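Zivden room air purifiers – frequently asked questions

Which rooms is the Zivden suitable for?
The unit is intended for offices, meeting rooms, workshops and classrooms with a floor area of up to 70 square metres and a normal ceiling height. For larger rooms, use two units at opposite ends. It is not suitable for kitchens with open frying, for spray booths, or for any area where solvent vapour is present.

Where should it stand?
Leave 40 cm of clear space on every side that has air holes. Furniture may stand nearby as long as it does not press against the panels. Avoid corners behind doors and positions directly under a supply air vent.

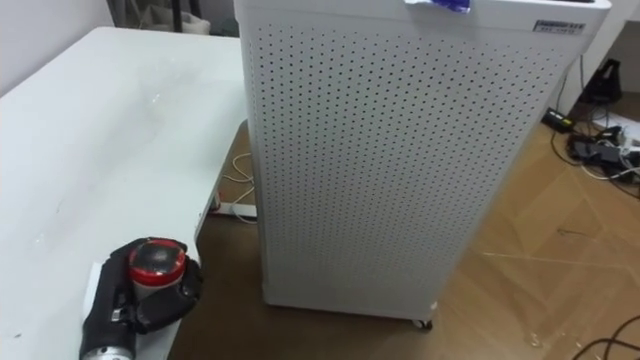

A tall white purifier standing beyond a table.

Can I move it between rooms?
Yes. Switch off at the wall, wait for the fan to stop and coil the lead before moving. Push from the middle of the cabinet, never from the top. Lift it over door sills with a second person.

How often do the filters need changing?
The pre-filter should be vacuumed once a month. The main filter is rated for 2262 running hours at medium speed. Dusty rooms will shorten this – check the filter light, which works from pressure drop and not from a timer.

Which filters fit?
Main filter: Corix, part 1172. The older Corix filter without the foam seal will slide into the same slot but lets air past the edges, and should not be used.

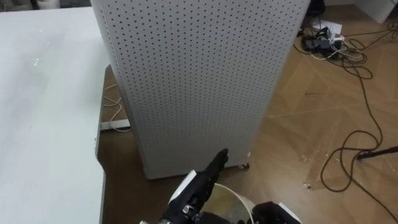

Wipe the outside with a damp cloth and a little washing-up liquid. Do not spray cleaner at the panels, as droplets can be drawn through to the pre-filter. A soft brush clears lint from the holes.

Why is it louder than last year?
The usual cause is a clogged pre-filter. If cleaning it makes no difference, check that the main filter is seated with the arrow pointing towards the fan. A ticking noise at low speed points to a worn bearing, and the fan will need replacing at the Simham workshop.

Does it need to run all night?
No. Set the timer to start one hour before the room is occupied and to stop one hour after.

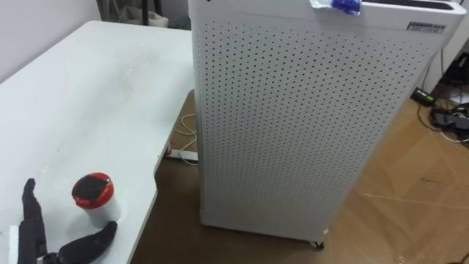 Pascual, by web form: We tried the one-hour start on Friday and the room still smelt stale at nine. Is a longer run any use, or is it the filter?

Reply: Particle filters do very little for odour. Fit the carbon insert behind the main filter and open a window before the first meeting. A purifier cleans the air already in the room and does not bring in fresh air.

Is the carbon insert included?
No, it is ordered separately. Replace it every May if the unit is in regular use.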